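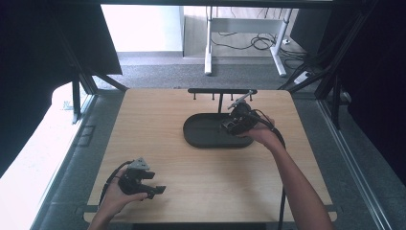 Why Does a Table Have Lines in It?

Run your finger over a wooden table. Maybe you can see lines, some straight and some curved like little hills. These lines are called the grain. Each table has its own grain, because each tree had its own life.

A tree grows a little thicker every year. In spring it grows fast, and the new wood is pale. In late summer it grows slowly, and the wood is darker. One pale part and one dark part together make one ring, and one ring is one year.

So how do rings become lines? Think of an onion. If you cut it across, you see circles. If you cut it from top to bottom, you see long curves. A sawmill cuts the tree trunk the long way, and the rings turn into stripes and arches. Woodworkers call the arches "cathedral grain", after the tall pointed windows of a big church.

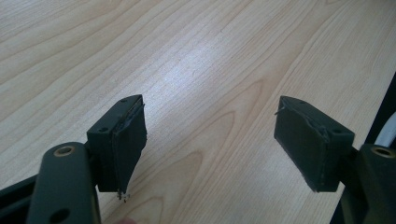
Arches and darker streaks in the grain of a pale wooden tabletop.

Wood can also shine. When light falls on a smooth table, one part may look almost white, and there the lines are hard to see. Move your head to the side and look again — the bright place moves too.
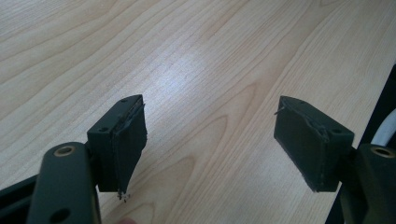

Two gripper fingers above a pale wooden tabletop

Now let's talk about color. Some trees, such as beech and maple, have light wood. Walnut is dark brown. A pale table makes dark things easy to find. Put a black tray on it, and you see the whole shape of the tray at once, even the rim.

Look also at the corners of your table. Are they sharp or round? Round corners hurt less when you bump into them. I know this from my own knee!

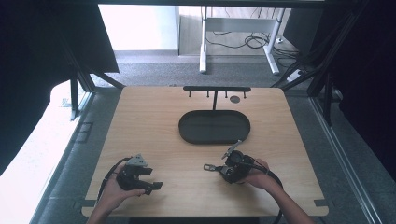 Try It: Make a Grain Picture

You need a sheet of thin paper, a crayon without its wrapper, and an old wooden board with a rough surface. Ask an adult which board you may use.

Put the paper on the board and hold it still with one hand. Rub the long side of the crayon softly over the paper. Slowly the lines will come. If they don't, press a little more, or try another board. Write the name of the board on the back — "shelf" or "garden bench" — and do one more.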